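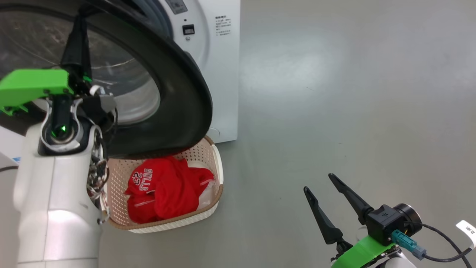

The Fleltico Balari is a pocket sound recorder made for reporters, and we've been grinning ever since the first batch came in. It's small, it's quick to start, and it makes speech sound like speech, even in places that were never meant for interviews. Think how many good conversations happen in people's homes, next to a white front-loader with its door hanging open and a basket of bright red clothing underneath, on a smooth grey floor that throws every footstep back at you. Rooms like that are hard work for a phone. The Balari copes with them beautifully (we've tried it in kitchens, stairwells, a bus depot and the back of a very lively chip shop).

Who it's for
Local news reporters, student journalists, podcasters, oral history groups, and anyone who has ever got back to the desk and found that the best quote of the day was buried under a fridge. You don't need to be a sound engineer. If you can set an alarm clock you can use this!

Recording
Slide the big red switch and it's recording. There's no menu to get through first and no waiting for a logo. The switch has a proper click to it, so you can feel it through a coat pocket, and the light on the end stays on for as long as the recorder is running. Every recording is saved as you go, in short stretches, so a flat battery costs you a few seconds and leaves the rest of the interview safe.

We love the safety track. The Balari keeps a second, quieter copy of everything it hears, and when your interviewee suddenly bursts out laughing you can go to that copy and find the laugh in one piece.

The low cut is set at 80 Hz and has its own button on the side. Press it when there's rumble from traffic, lifts, pumps or a spin cycle next door. Leave it off for music, or for a really deep voice that you want to keep as it is.

Marking quotes
Tap the top once and the Balari drops a marker. Tap twice and it drops a marker at the start of the last answer, which feels like magic the first time it works. Markers show up in Tostard, the free desktop program that comes with it, and you can jump between them with the arrow keys. Tostard will also export a plain list of times to paste into your notes, and our newsroom customers tell us that's the bit they'd fight to keep.

Microphones
The built-in pair is fine for a chat across a table. For anything noisier, add the Mofokeng clip-on, a tiny lapel microphone with a soft fur cover and a nice long lead. It's sold separately, or with the recorder as the Reporter Set. You can plug in two of them and record each voice on its own track.

Details
Inputs: 2, both 3.5 mm, both locking
Low cut: 80 Hz, on or off
Card: microSD up to 256 GB (not included)
Weight: 95 g without batteries
Power: two AAA batteries or USB-C
File types: WAV, MP3
Headphone socket: yes, with its own volume wheel
Colours: slate, mustard

In the box
Balari recorder, wrist loop, foam wind cover, USB-C lead, printed quick guide, download code for Tostard.

Good to know
The foam cover is for indoors and light breezes. If you report from beaches, football grounds or the tops of hills, get the fur one! Rechargeable batteries are fine, but choose the rechargeable setting under Power or the battery meter will read low.

Format a new card in the recorder before its first outing. Cards that have been used in a camera can be slow to start up.

Mustard is out of stock at the moment and due back in September 2026. Slate is on the shelf and ready to post. Schools and community newsrooms can order on account, so drop us a line with your delivery address and how many you need.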